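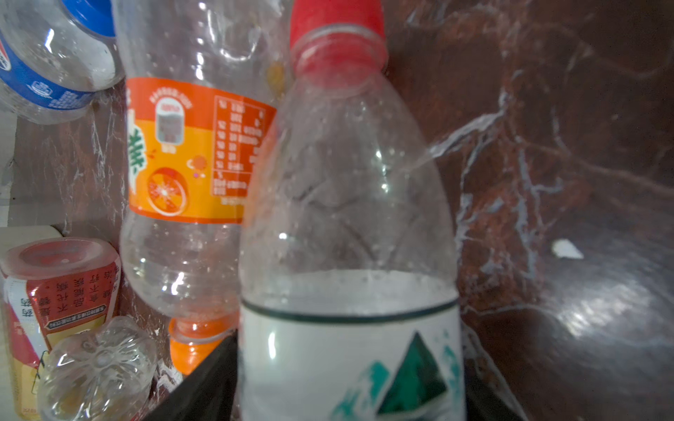
Wudinell two-arm collection cell, reviewed after 228 recorded episodes

We bought the Wudinell cell in October to gather demonstrations for one skill: picking drinks bottles and putting them in a lined bin. A person drives the arms, the cell records every camera, and the policy learns from the recordings. I had used only single-arm kits before, so please read my opinions with that in mind.

Assembly took us 3 days. The aluminium profiles are straight and the manual is clear, except the chapter on cable routing, which I had to read several times.

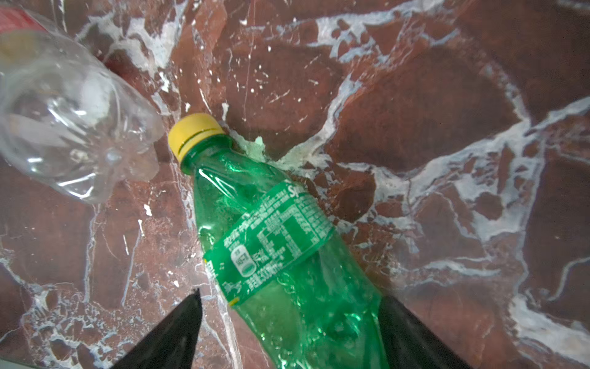
The wrist cameras are the best part of the product. With transparent plastic the view from above is often not enough, and the operator needs to see where the fingers are before closing them. The picture becomes soft when an object is very near — I would like a shorter focus distance.

The recording software, Pivano, is less good. It saves reliably, but to delete a failed episode you must click through nine windows. I asked for a shortcut and received a polite answer, no shortcut yet. 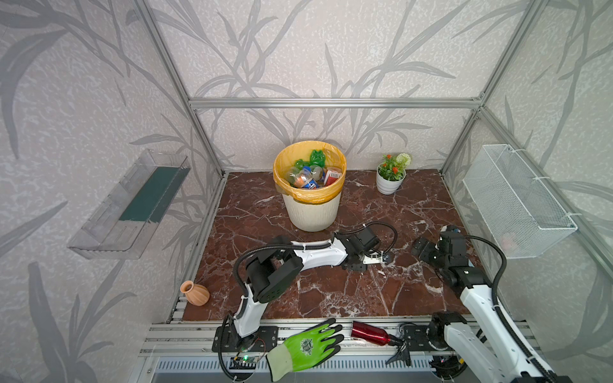
Dehua Zeng
Data collection lead, Fodska

My advice is to vary your bottles early. Our first 40 episodes used nearly the same arrangement, and the model trained on them was lost when a bottle pointed the other way. We kept these episodes but gave them less weight.

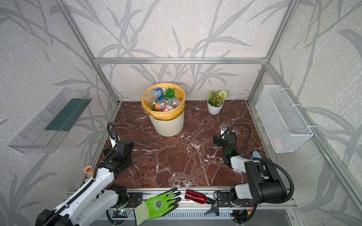

Philomena Nic Giolla wrote to me that she would throw such episodes out completely, as in her experience they teach the arm one habit and it stays for a long time. I am now training both versions to compare.

Four stars from me. I take one away for Pivano.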